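Bevus two-arm bench kit: three months in a shared workshop

March 2026

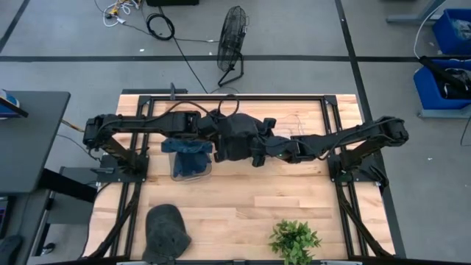 We bought the Bevus kit for our shop in Flindthorpe after two of us had spent most of a winter trying to get a pair of secondhand arms to agree on anything. The price was $2,795 for the arms, grippers, power supplies, mounting plates and frame parts. The tabletop, the computer and the cameras are extra. This review covers the build and everyday use. I paid the listed price out of the shop account and have no connection to the company.

The kit came in two boxes. One held the arms, already assembled up to the elbow, and the other held the black aluminum extrusion, brackets and a bag of hardware. The instructions call the frame a one-evening job. It took me two evenings, and the second went mostly to squaring it. The corner brackets have enough play that you can tighten everything down and still have one side sit forward of the other. Measure both diagonals before you do the final tightening. The manual mentions this on the last page, after the arms are already on.

The diagonal legs are worth the trouble. I first ran the rig without them, on top of a workbench, and when both arms swung inward at the same time the whole thing rocked. With the legs fitted it stays put on our carpet tile. We used a butcher-block top in a light wood, and it has held up fine. A pale top has the added benefit that dark cloth stands out well on it.

Mounting the arms is simple. Each base goes on a flat plate and the plate goes on the frame. The bolts supplied for the plates were too short to get a full bite in the T-nuts, so I replaced them with longer ones from the bin. Bevus sent a new set when I wrote to them, but that took long enough that I was glad I hadn't waited.

Reach is good. With one arm on each side, the grippers overlap in the middle of the table by a comfortable margin. Out toward the front corners it's a different story: the arm has to straighten almost completely, and it droops a little when it does. Keep your work in the center and you won't notice.

The grippers are the best part of the kit. Most of what we do is soft goods: picking up cloth, moving it in and out of clear plastic containers, holding a bag or a cap with one arm while the other does something to it. The pads grip thin cotton without bunching it much. Heavy padded material is harder. One gripper can hold it by a flap, but it swings, and you really need both arms on it. In a run of 65 attempts at lifting a folded shirt and dropping it in a container, 35 went in cleanly. The rest caught on the rim or landed half outside. That was with our own fairly basic program, and I'd expect a better programmer to beat it.

Clear containers gave us trouble with the cameras. The walls reflect the tabletop, and our software kept putting the rim in the wrong place. Colored tape around the lip fixed it. I don't count this against Bevus, but anyone planning similar work should know.

Cabling is the weak point. The cables run on the outside of each arm and you're left to work out the slack yourself. Too little and the elbow pulls on the connector. Too much and you get a loop standing up where the grippers meet, ready to snag on whatever the other arm is holding. I had 3 connectors work loose in the first few weeks. Ties at the elbow and again near the base have mostly cured it – I still check them before a long session. A set of clips molded into the links would have solved this at the factory.

The software is plain but it works. Setup on our machine took an afternoon. You can move the arms by hand to teach a position, play it back, and slow the whole thing down with one setting. The speed setting does not carry over after a restart, and it goes back to full. Write that on a card and put it by the power switch.

Noise is low enough that people at the next bench haven't complained. The power supplies run warm if you leave the arms holding a pose.

I also looked at the Ndung'u single-arm kit, which is better made and has its wiring inside the links, but two of them would have been well over our budget. The Drosville frame is stiffer than the Bevus one and is sold without arms. If you already own a pair, start there.

For a shared shop that wants two working arms on a table, I'd buy the Bevus again. Get longer bolts and a bag of cable ties before it arrives, and plan on losing an evening to the frame.

Rating: 4 out of 5. I took the point off for the cables and the short bolts.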